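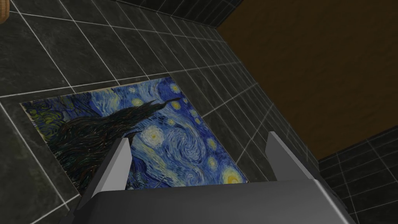

Floor tile warranties: read the small type

Tuesday, January 24, 2023

The tile aisle at the Sandbridge home center has a new sign up, and it says "lifetime." So does the flyer that went to most mailboxes in Laltitdale this month. We asked for the full terms of the Nunier floor plan and got two pages, the second of them far more useful than the first.

Lifetime, as Nunier uses the word, is the life of the product line. When the line is dropped, so is the cover. The store could not say how long a line usually runs. One clerk guessed a few years – another said it depends.

Then there is the matter of who lays the floor. Cracks are covered if the work was done by a listed installer, and the only one listed for our area is Shehu Flooring. Grout is left out entirely. So is any damage from "movement of the structure," a phrase that could take in most of the older houses on the hill.

The plan costs extra on any order over $1,000, and you have two weeks to back out. Claims have to be mailed in with the original receipt. Copies are refused, so if yours is the shiny kind that fades in a drawer, good luck.

Maybe the plan pays off for someone. We would sooner buy a spare box of the same tile and keep it in the garage.

If you have made a claim and been paid, write to us before the June issue. So far we have heard only from readers who were turned down.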